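Maltley opens PC repair bench in Soltcombe, old desktops wanted 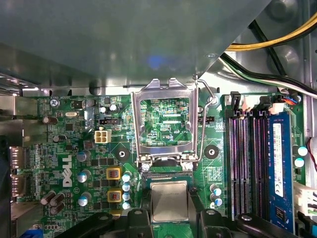 28/04/2026, Soltcombe. For immediate release.

Maltley, the computer refurbisher, is now taking in desktop PCs at its new bench on Mkhize Street. Processor swaps, memory, drives, full cleanups. Walk-ins welcome, no appointment needed.

The firm handled 2,434 machines last year. Most were office desktops headed for scrap. 440 of them needed nothing more than a different CPU and fresh thermal paste.

"People see a dead tower and throw out the whole thing," said Emese Gál, bench manager. "Open the case first. Lift the lever, check the socket, try a known good chip. We'd like to see a lot more of them before they go in the dumpster."

Refurbished desktops go to schools and families thru the Gorkari program, which has placed 1,212 since it started in February. Donors should remove there own drives or ask for a wipe at the counter. Power cords helpful, monitors not accepted.

Press contact: Emese Gál, Maltley, Soltcombe. Interviews by phone, mornings best.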